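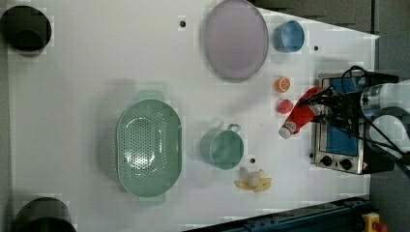

Kitchen items and toy foods on a white tabletop, seen from above.

Handout 4: Reading a Promo Code Post
Posted June 2023 by Rizwan Khondokar
11 comments | 196 shares

These notes cover what I said in class, minus the part where the projector gave up. The subject is the short shopping post that announces a discount, gives you a code, and sends you off to spend money you were not planning to spend. You will be asked to write one by the end of the unit, so you may as well learn how they work.

Start with the four parts. Nearly every post has them, usually in this order:

1. The offer (a percentage, an amount, or a free thing)
2. The condition (a minimum order, a new account, a deadline)
3. The code
4. The other stuff they would also like you to buy

Students always want to begin with the code. Please don't. A code with no condition attached is a complaint waiting for an inbox.

Percent off or dollars off?

Stores pick whichever sounds larger. Take the Mastside bath towel set we used in class, list price $40. "25% off" and "$10 off" are the same deal, and most of the room preferred the percentage. Now take the Gronow mattress at $543. Ten percent off is $54.30, which sounds like a polite gesture, while "$54 off" sounds like somebody lost a bet. The rule of thumb is that under $100 the percentage is the bigger number and over $100 the dollar amount is. At exactly $100 you may flip a coin.

When you write the post, do the arithmetic for the reader and give the final price. "Get both for $30" is worth three sentences of excitement. Check it twice. Last term one of you sold a lamp for less than nothing.

The minimum order

A minimum is there to make you add something. If the lamp is $22 and the code starts at $25, the store hopes you will find a $9 night light irresistible. Sometimes the math still works in your favor. At 20% off, the lamp and night light together cost $24.80, so the night light has cost you $2.80 more than buying the lamp alone. Fine, if you like night lights. If you do not, you have paid $2.80 for clutter.

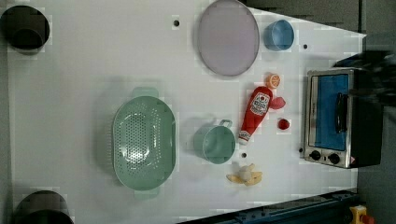

Mint-green colander and cup, with a toy ketchup bottle beside them.

"Up to"

Two small words that do a great deal of lifting. "Up to 60% off" means that one item, probably in a size nobody wears, is 60% off. The Munasinghe luggage sale we looked at had a single suitcase at the top discount. It was orange. Everything else sat between 10 and 15. In your own posts, name the item that gets the top discount, and name a typical one right after it. Your reader will forgive a modest number much sooner than a misleading one.

Original prices

A crossed-out price tells you what the store would like you to believe. Look for the same item in two other places before you repeat it. If everyone sells it at the "sale" price, it is the price. Write it that way.

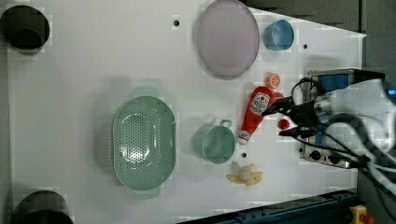
Bundles are where discount writing gets slippery, so spend some time here. A bundle price only means something if you know what each piece would cost alone and whether you wanted it. Suppose a store offers a kitchen playset for $36 and says it is a $50 value. List the contents as plainly as you would if they were spread on a table: a lavender oval plate, a light blue cup, a red ketchup bottle, an orange fruit slice. Then price each one. If your total is $31, the "value" was invented over lunch. If the only piece anyone wants is the plate, say what the plate costs by itself and let the reader decide about the ketchup.

Disclosure

If you earn a commission, say so near the top, in words a tired person can read. The Veltisow post in your packet puts it at the bottom in pale gray. I marked it down, and it was a real post, so the author will never know.

For next time

Write one post, 150 words maximum, for a product you own. Include the list price, the final price, the condition, and one honest drawback. Do not use "hack," "steal," or "obsessed." Bring a printed copy. The July section has the same assignment with a different packet, so copying from a friend in that group will be obvious and a little sad.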